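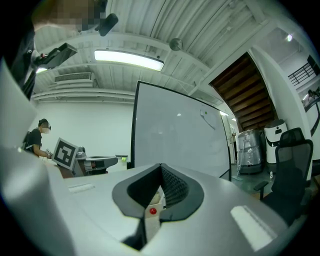 The light grey housing of the right-hand gripper, with the round red button under the notch.

Home | Kit reviews | Grippers | Spares | Contact

Trilside hand-held grippers, sold as a pair

I've had the Trilside pair since January and I'm properly fond of them now, so this is going to be a long one! You hold one in each hand, do the job yourself, and the recordings go off to train whatever arm you've got waiting.

First thing I noticed was the shape. The housing curves away nicely at the bottom and there's a dark V-shaped notch in the middle with a raised rubbery rim - I rest my thumb near it without thinking. The red button sits just below the point of the V, on the paler inner panel, and mine starts and stops a take. It's small (I'd have liked it a touch bigger, I've got hands like shovels) but I've stopped looking for it.

Weight is 315 grams each on my kitchen scales. Fine for a morning, less fine by four o'clock. Battery gives me roughly 49 minutes, so do buy the spare pack from Kong while you're at it.

We did 300 takes of folding tea towels and lost 7, all down to me forgetting to wipe the lens. The setup booklet is dreadful, mind. Page two sends you to a menu that was renamed, and I had to ring Claltisari to get the pairing sorted. Lovely people, quick to answer.

Comments

Zihan Shen: Does the case from the older Isport set fit these?

Hanyu Duan: Nearly - I had to trim the foam on one side.

Zihan Shen: Ta, will get the scissors out.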